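Gidach Street Neighbors, minutes of the summer meeting
2026-08-23, back room at Ellico Hall

I took notes again, so if something sounds like my opinion, it probably is. We had a good turnout, the coffee was strong, and we started only a little late. The June minutes were approved with one fix (I had the wrong price for the hose, sorry!).

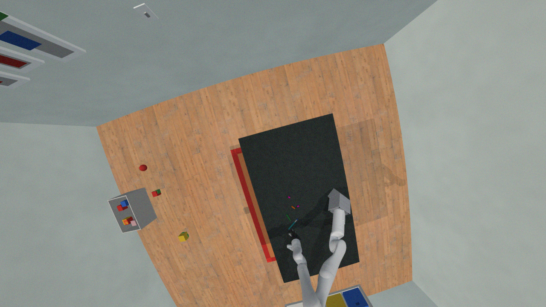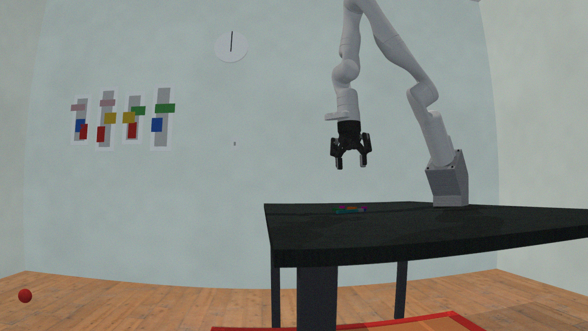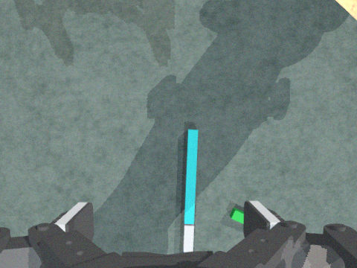 First up was the community garden on Yeh Lane, and we spent most of the evening on it. The squash is out of control and the beans got eaten. We have $443 in the garden account after paying for the compost, and everybody had an idea for it. The favorite was a real potting bench by the gate, so we can stop filling trays on our knees. I said I'd like a big flat top at standing height, something like the black table in the second picture, though ours would have to live outdoors and take a beating. There was a long side conversation about whether black would get too hot in the sun (I think yes). We agreed on a plain cedar bench if we can get it for $200 or less. I'm going to call the lumber yard and ask.

Watering. The sign-up sheet worked fine through June and then fell apart when people went on vacation. We talked about a paid timer, a phone list, and going back to the chalkboard. The chalkboard won by a show of hands. If you can't make your turn, please erase your name so the next person knows the slot is open. Also, please coil the hose when you're done! It was left across the path twice last month and I tripped over it both times.

Plots. We have 32 plots and 3 of them have gone to weeds. A letter will go out to those gardeners, a friendly one, asking if they want to keep going or pass the plot along. I was asked to write it, and I was asked to keep it short. The waiting list moves in order, same as always, and we are not doing swaps on the side this year.

Block party. It's on for the end of September, same corner as last time, as long as the city gives us the street permit. Urari Bakery has offered rolls at cost, and we said yes before the sentence was finished. The chili contest is back. There was some grumbling about the judging last year, so this time everyone who eats gets a ticket and drops it in the jar of the pot they like best. Somebody asked if beans are allowed in chili. We moved on.

Tables and chairs. We own 71 folding chairs, which is plenty, but a lot of them pinch. If you're handy with a screwdriver, come by the shed before the party and help me tighten them up. I'll bring doughnuts. Bring your own gloves, mine are shot.

Parking on Yeh Lane. Long discussion, no vote. Half the room wants permits and the other half wants to be left alone. I'm putting it on the list for next time, first on the list, while we still have some energy. If you have thoughts, write them down and drop them in the box by the door so I'm not hearing them all at the grocery store.

Little free library. The door is hanging by one hinge and the roof leaks at the back corner. We approved new hinges and a tube of caulk. Please stop leaving encyclopedias, they don't fit and they end up at my house.

Open floor. A request for a speed bump near the school (I'll call the city). A lost gray cat, still missing, answers to nothing but likes tuna. A thank-you for the folks who cleaned up the storm branches, and I'd like to add mine to it.

We wrapped up and stacked the chairs. The next meeting is in the same room, and the date will go on the chalkboard once the hall confirms it. Whoever left a blue casserole dish in the kitchen, it's washed and sitting on top of the fridge.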